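Automation > Opinion > Standards and Practice

Cable dressing belongs in the acceptance test

Most integration specifications I review give two paragraphs to payload, one to reach and none to the cables. The dress pack, meaning everything that runs along the outside of the arm to the tool, is treated as an installer's detail. I think that is a mistake, and I think the fix is cheap enough that there is no good argument for leaving it out of our site rules.

Consider how a picking cell is signed off. The integrator runs a fixed sequence, the customer watches, and both parties sign. At Draston the sequence was 260 picks from one starting orientation. The wrist never rotated past the angles in the program, so the cables were never exercised past them either. Once the cell was handed over and the planner was free to choose its own grasp angles, the loop at the last joint began catching on fixtures. The signed document was accurate and told the customer very little.

The Skaltthorpe draft, which Iwona Głowacki circulated in April, goes some way toward correcting this. It asks for a full sweep of the wrist axes with the tool fitted, at reduced speed, before any production motion. It also asks for an inspection of the cable jacket at 2,000 cycles. I support both clauses. My objection is that the draft measures clearance from the robot to the cell and ignores clearance from the cable to the work.

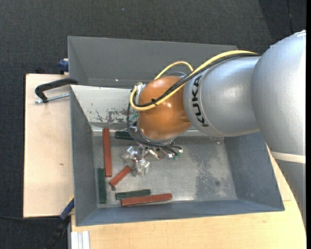

Bin picking is where the omission matters most. The tool has to go below the rim, the parts lie at arbitrary angles, and the walls leave few approach directions. With bars lying every which way on the floor of a bin, the wrist has to follow the bar, and whatever is tied to the wrist follows too. A yellow cable looped out beside the orange joint widens the envelope the planner should be using, and thin black leads hanging under the same joint lengthen it. A single tie holding the yellow cable to the black bundle across the joint is a control point, and it should appear on a drawing with a position and a tolerance.

Malinowski's reply to the draft was that loops need slack and that a tight dress pack fails sooner. I agree. Slack should be stated, modelled as a volume attached to the wrist, and checked at the extremes of each axis. Hekcombe already does this in its internal procedure, at a cost of 2 hours per cell.

I would add one further clause: any change to a tie, clip or connector at the wrist reopens the sweep test.

14 comments | 37 shares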